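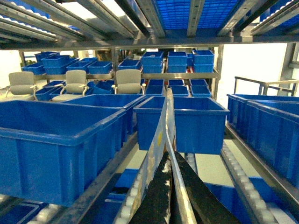
Chapter 3
Gravity Flow Storage

In flow storage, stock is loaded at the rear of a lane and picked at the front. The slope of the lane sets the speed of travel. Too little slope stalls light cartons; too much crushes the leading one. Zamfir's survey of the Furnen depot covered 3577 lanes, 80 of which had been set at the wrong pitch.

This chapter defines lane depth, pitch and line pressure, then derives the stall condition used in Section 3.2. Friction is treated as constant until Section 3.4.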